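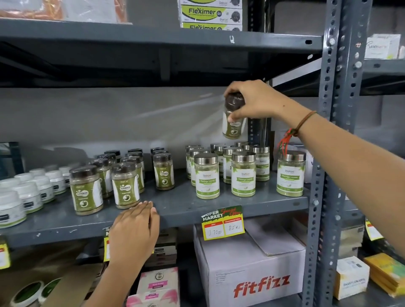 Productos de salud envasados en una estantería metálica; en la balda superior, cajas de la marca Fleximer.

Marilou Barredo es una jugadora de bádminton universitario, especialista en dobles femenino y en dobles mixto. Compitió durante toda su etapa de estudiante con el equipo de Grendell, del que fue capitana en las 2 últimas temporadas.

Trayectoria

Barredo empezó a practicar el bádminton en la escuela secundaria, después de haber jugado varios años al tenis de mesa. Ingresó en Grendell como jugadora individual, pero el cuerpo técnico la orientó pronto hacia los dobles, por la rapidez de sus reflejos cerca de la red. Su primer partido oficial fue una derrota en tres sets ante la pareja de Istar, en el torneo de apertura que se celebra cada octubre.

En su segunda temporada formó pareja con una jugadora de apellido Van der Merwe, zurda y de mayor estatura. La combinación resultó estable: Van der Merwe ocupaba normalmente el fondo de la pista y Barredo la parte delantera. Juntas disputaron 106 partidos oficiales y ganaron 68. Llegaron a la final de la liga interuniversitaria contra Brustora, que perdieron en el tercer set, y al año siguiente vencieron al mismo rival en semifinales y obtuvieron el título.

En dobles mixto sus resultados fueron más irregulares. Cambió de compañero en cada temporada y no pasó de los cuartos de final.

Estilo de juego

Se la considera una jugadora de saque corto y de intercambios rápidos. Utiliza poco el remate y prefiere el golpe plano al cuerpo de la adversaria – recurso que aprendió, según ella misma, jugando al tenis de mesa. Su punto débil era la defensa del revés profundo, sobre todo en los partidos largos. La final ganada duró más de 60 minutos y fue la más larga de aquella edición.

Actividad posterior

Al terminar sus estudios, Barredo dejó la competición y pasó a entrenar a las categorías juveniles del club asociado a Grendell. Participa también como jueza de línea en torneos regionales.

Véase también

Bádminton universitario
Dobles mixto
Liga interuniversitaria de bádminton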